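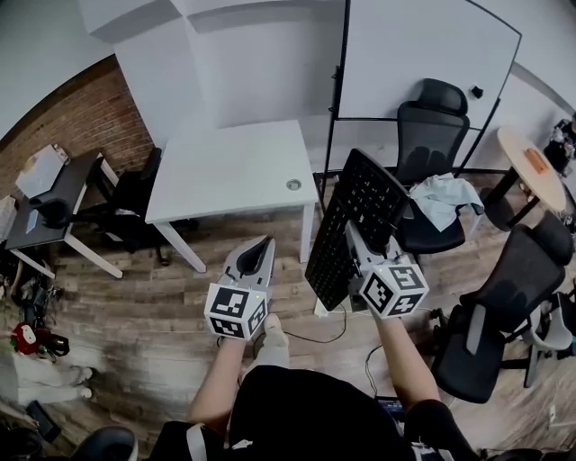 Clearing out a small office – what do you do with the old keyboards?

Skarkgate board > Home and Work > Tidying

haslam_keir
Hello all. We're giving up our little upstairs office at the end of September and I've been put in charge of the sorting, probably because I complained the loudest about the cables. The white desks and mesh chairs are spoken for, and the big whiteboard is coming home with me (my wife doesn't know yet!). What I'm stuck on is the corded keyboards. They all work, they're just a bit grubby, and it feels wrong to bin them. Does anyone still want a wired keyboard?
Keir Farquharson

Trimis
Oh, I'd take 2 if you're anywhere near Unham! I wore the letters off mine years ago and can't get on with the flat ones. Give them a good shake upside down first, though – you wouldn't believe the crumbs.

plumcake200
I'm going to be the grump here and say e-waste. I kept a box of "perfectly good" keyboards through three moves and not one person ever asked for them. Be kind to yourself and let them go.

Trimis
Well, one person is asking now, plumcake!

marg_o
Somewhere in the middle for me. Offer them around for a fortnight, then recycle whatever's left. And do wind each cord up loosely and tie it before it goes in the box, not tight around the keyboard like my brother does, it ruins the end by the plug.

haslam_keir
Thanks, everyone, you've cheered me up no end. Trimis, I'll message you this evening, I'm over your way most weeks. The rest get marg_o's fortnight.

plumcake200
Fair enough. Good luck getting that whiteboard up the stairs.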